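Buy the boring bits first

Every September the same meeting. Someone has seen a robot arm, someone has a price, and by the time the biscuits are gone the whole equipment budget has a name next to it. I have sat through enough of these now, at Okthorpe and before that at Gatgate, to be properly grumpy about it.

My view, for what its worth: the arm is the last thing you should be pricing. Price the worktop. Price the drawers, the clutter, the hours. Then see what's left.
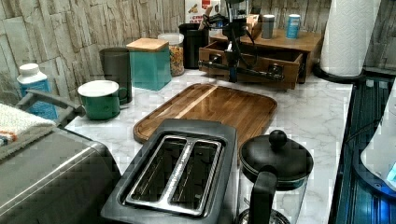
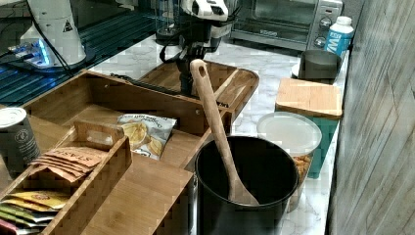
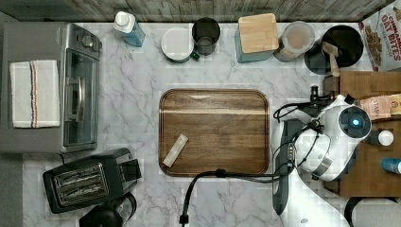
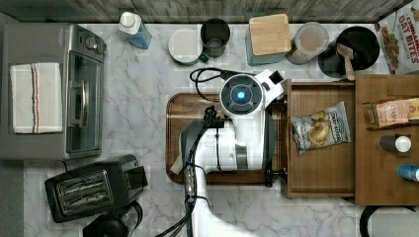
A robot arm at work on a marble-patterned kitchen counter, among the canisters and appliances.

Look at how much stuff there is on that counter. Toaster, canisters with lids, a drawer, crisps, tea bags. All cheap. All of it has to be bought by a person, stored by a person, put back by a person, and bought again when the crisps go to dust. Now find me the line for that in your average proposal. Miscellaneous, usually. One small number at the bottom, made up on the train.

I did ours properly last year, with Mitsuko Oda, who is far more patient than me with a spreadsheet. Out of every 50 pounds we spent after the arm was paid for, 11 went on things you could carry home from a supermarket. Not one penny of it in the original plan. We'd put it under "consumables" and then forgotten to give consumables any money.

And space. A kitchen counter is a deep, heavy, awkward object and you can't just shove it against any wall. Can the arm reach the back of it? Can a human get round the side without ducking? We moved ours twice. Each move cost us a week, and weeks are the dearest thing on the sheet even though they never appear on it.

Cables too. Nobody prices cables. Long enough, spare ones, and somewhere for them to go. Go and look at the quote on your desk, I'll wait. Is there a cable on it? Ours had one.

Rosalind Schumacher takes the opposite line and she isn't daft, so in fairness: her point is that money for a big item exists once. Ask for the arm while the door's open, scrape the rest together later out of petty cash. She got hers that way. She also had a very good arm sitting under a dust sheet for 9 months waiting on a bench, so.

There's the supplier side of it as well. We had two quotes, Elteo and Okafor. One looked a good bit cheaper until we asked for the same things on both, spare fingers for the gripper, training for more than two people, a visit if it went wrong. After that there was hardly anything in it. I'm not saying which was which. The point is to ask the same questions twice and write the answers in the same boxes, and we very nearly didn't bother because the meeting was at four and people had trains.

What I'd do, if anyone gave me the pen:

Hold back a third. Before you pick a model, before anyone sends you a nice brochure. A third of the pot goes to everything that isn't the arm and it stays there.

Then a name against the tidying. Resetting a worktop is real work, it takes somebody's afternoon, and if you don't pay for the afternoon you get it from whoever is too junior to say no. I feel quite strongly about this one. It's the bit that makes people leave.

Buy two of anything with a lid. Trust me.

And plan for the second year. The first year gets all the love becuase it has the delivery in it. Second year is repairs, replacement packets, a new towel, the insurance going up. Ours came to about 49 per cent of what we'd guessed for year one and we had put down nothing at all.

Will any of this get into the next round? Doubt it. The form still has one big box for "main item" and a little thin one for "other". I've asked for the boxes to be the same size. Was told it would go on the list for next time.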